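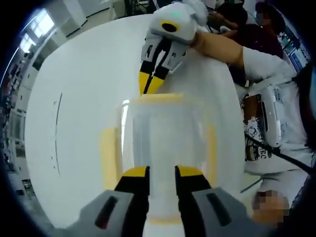

4. Opening and closing the clear container

This section is for the Tosach container, the rectangular clear plastic model with yellow flaps. There is one flap on each side. If you have the Samonte model, please go to section 5, as its lid opens in a different way.

Before you start

Put the container on a flat table with free space on every side. The flaps need room to swing out, and a wall or a shelf behind the container will stop the far one. Wash and dry the container before the first use.

4.1 Opening

1. Hold the container with one hand on a corner. Do not hold it by a flap.
2. Release the two short flaps first. Pull the lower edge gently towards you until you feel it come free.
3. Release the two long flaps in the same manner.
4. Lift the lid straight up and lay it on the table with the seal upwards.

Note: A new flap is rather stiff. It becomes easier after 30 openings, more or less at the same time for all four. Please do not use a knife or a spoon to help it.

4.2 Filling

5. Fill the container up to 3 cm below the rim. The full volume is 1,360 ml, but this is measured to the very top and you should not use all of it when the lid must close.
6. Wipe the rim with a dry cloth. Crumbs and flour are the most usual cause of a bad seal.

4.3 Closing

7. Put the lid on and press the middle with a flat hand.
8. Close the two long flaps together, one with each hand.
9. Turn the container a quarter and close the two short flaps. Each flap must give a click.
10. Run a finger along all the sides. If one flap stands out more than the others, open it and close it again.

Caution: Do not carry the container by the lid when only two flaps are closed. The lid can come off with the full weight under it.

Caution: The flaps must not be heated above 70 °C. Take the lid off before you put the container in the microwave, and wash the lid by hand.

Note: Small white lines at the fold of a flap are normal. When you see a crack going through the fold, stop using the lid and order a new one from Dridunent. The part is sold as a lid with flaps, and single flaps are not available.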